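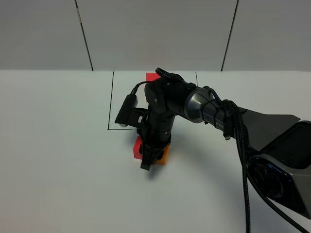 Setting up your Dotano league server

4. Open the Dotano launcher and pick Host, then League Night. I leave the port at whatever it suggests.

5. Type in your league code. Mine was Wenholm, all one word, and capitals matter!

6. Set the player cap to 40. You can go up to 119, but my matches got really choppy once we pushed past 69 (your connection may be kinder than mine).

7. Click Save, wait for the green check, and restart the server.

Note: If you see error 221, your map pack is out of date. Grab the new Jimavberg pack, drop it in the Maps folder and do step 7 again.

Caution: Don't hit Reset Season while a match is running - it wipes the standings and there's no undo. I lost a whole August bracket that way.

8. Send the invite link to your team captains.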